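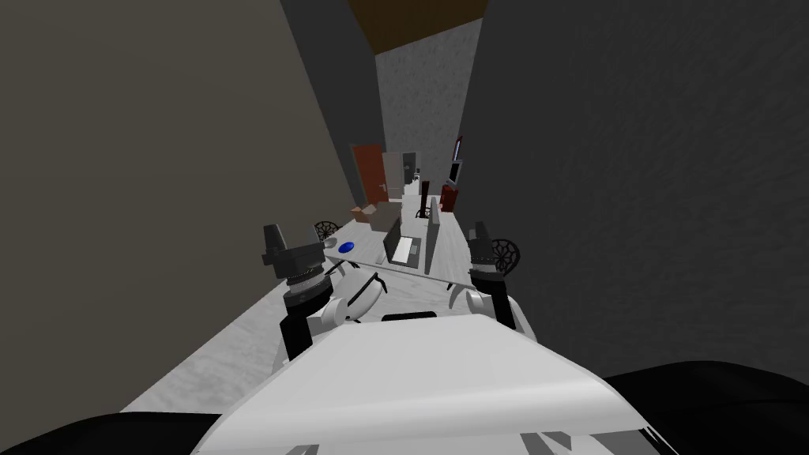
왼팔 멈춤 문제, 자주 받는 질문들

2019년 4월 3일 | 글 아포스톨로스 폴리티스(Apostolos Politis)

Alia 왼팔이 작업 도중에 엉뚱한 데로 내려가 버리는 문제 때문에 메일이 꽤 쌓였어요. 하나씩 답장하다 보니 제가 똑같은 문장을 계속 복사하고 있더라고요. 그래서 아예 한 페이지로 모았습니다. Hamulano 사무실 씬을 돌리는 분들 기준이고, 다른 씬 얘기는 맨 아래쪽에 조금 있어요.

정확히 무슨 일이 벌어지는 건가요?

책상 위 물체를 집으라고 시키면 왼팔이 잘 가다가 갑자기 목표를 놓치고, 책상 옆 바닥 쪽으로 손목을 내립니다. 그러고는 허공에서 손가락을 오므렸다가 "집기 완료"를 띄워요. 집은 게 없는데 완료라니! 저도 처음엔 로그만 보고 잘된 줄 알고 점심 먹으러 갔습니다. 돌아와서 재생해 보고 나서야 알았어요.

시뮬레이션인데 그냥 다시 돌리면 안 되나요?

돌려도 됩니다. 다만 같은 제어 코드가 Illaseck 실험실의 실물 팔에도 그대로 올라가거든요. 화면 속에서는 그리퍼가 바닥을 뚫고 지나가든 말든 다칠 사람이 없지만, 실물이 책상 모서리 너머로 저 속도로 내려가면 얘기가 완전히 달라져요. 그래서 이번 건은 안전 문제로 분류했고, 수정본이 나올 때까지 실물 쪽 배포는 막아 뒀습니다.

원인은 찾았나요?

네, 두 가지가 겹쳤어요. 하나는 좌표계예요. 씬을 다시 불러올 때 책상 기준 좌표가 초기화되는데, 왼팔만 예전 값을 붙들고 있었습니다. 오른팔은 매번 새로 읽고요. (왜 한쪽만 그러냐고 물으시면... 작년 11월에 제가 왼팔 코드만 급하게 고친 적이 있어요. 네, 접니다.) 또 하나는 Enriquez 그리퍼 모듈의 완료 판정이에요. 손가락 사이에 뭐가 있는지는 안 보고, 닫힘 명령이 끝났는지만 보고 있었어요.

둘 중 하나만 있었으면 훨씬 빨리 잡았을 텐데요. 좌표가 틀려도 판정이 제대로였으면 실패로 찍혔을 거고, 판정이 엉성해도 좌표가 맞았으면 대체로 집기는 했을 테니까요.

제 씬에서도 같은 문제인지 어떻게 확인하죠?

성공률 숫자는 일단 잊어버리세요. 손목 카메라 영상을 켜 놓고 닫힘 명령 직전에서 멈춘 다음, 손가락 사이에 목표물이 들어와 있는지 눈으로 보는 게 제일 빠릅니다.
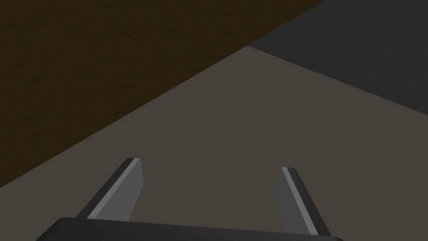 손가락 너머가 맨바닥뿐인데 로그에는 정상 접근이라고 적혀 있다면 거의 이 문제라고 보시면 돼요. 그다음엔 씬을 저장하지 말고 완전히 닫았다가 새로 열어서, 같은 명령을 한 번만 주세요. 첫 실행은 멀쩡한데 다시 불러온 뒤부터 어긋난다, 그러면 확정입니다.

목표물을 다른 데로 옮기면 괜찮던데요?

그 얘기 해 주신 분들 많았어요! 그런데 나은 게 아니라 어긋난 좌표가 우연히 덜 티 나는 자리였던 거예요. 저도 물체를 이리저리 옮기면서 반나절을 날렸습니다. 괜찮은 자리를 찾았다고 해서 그걸로 학습 데이터를 뽑지는 말아 주세요. 제발요.

비상정지는 왜 안 걸렸어요?

비상정지는 충돌이나 관절 한계를 넘을 때 걸리는데, 이 동작은 둘 다 아니었거든요. 팔 입장에서는 갈 수 있는 곳에 얌전히 간 것뿐이에요. 수정본에는 작업 영역 제한을 넣었습니다. 손목이 책상 상판 높이에서 5cm 넘게 내려가면 양팔이 같이 멈춥니다. 한쪽만 세우는 안도 있었는데, 남은 팔이 물체를 든 채 혼자 움직이는 게 영 찜찜해서 뺐어요.

당장 쓸 수 있는 임시방편이 있나요?

있어요. 씬을 불러온 뒤 명령을 주기 전에 왼팔 기준 좌표를 수동으로 갱신하세요. 설정 메뉴의 '팔 기준점 다시 읽기'를 누르면 됩니다. 불러올 때마다 해야 해서 귀찮긴 한데, 한 번이라도 빼먹으면 도로 그대로예요. 접근 속도도 절반으로 낮춰 두시고요.

이미 모아 둔 기록은 버려야 하나요?

다 버리실 필요는 없어요. 씬을 한 번도 다시 불러오지 않은 기록은 그대로 쓰셔도 됩니다. 나머지는 닫힘 후의 손가락 간격을 보세요. 간격이 끝까지 0으로 떨어졌으면 빈손이니까 실패로 다시 표시하시면 돼요. 저희 쪽에서는 이렇게 걸러 보니 성공이라던 기록 중에 12개가 빈손이었어요. 얇은 물체는 이 방법으로 잘 안 걸러지니 영상도 같이 확인해 주세요.

사무실 말고 다른 씬은요?

창고 씬에서 비슷한 제보가 2건 들어왔는데 아직 재현을 못 했어요. 혹시 겪으신 분은 로그만 보내지 마시고 씬 파일이랑 손목 영상도 꼭 같이 보내 주세요. 로그에는 다 성공이라고만 나와서 제가 볼 게 없습니다.

수정본은 언제 나와요?

좌표 쪽은 끝났고, 완료 판정은 아직 시험 중이에요. 손가락 간격에 접촉 신호까지 같이 보게 바꿨더니 이번에는 멀쩡히 집은 것도 가끔 실패라고 우기네요. 이것만 잡히면 바로 올리고, 이 페이지도 고쳐 둘게요.

문의: Illaseck Alia 지원 담당 | © 2019 Illaseck | 맨 위로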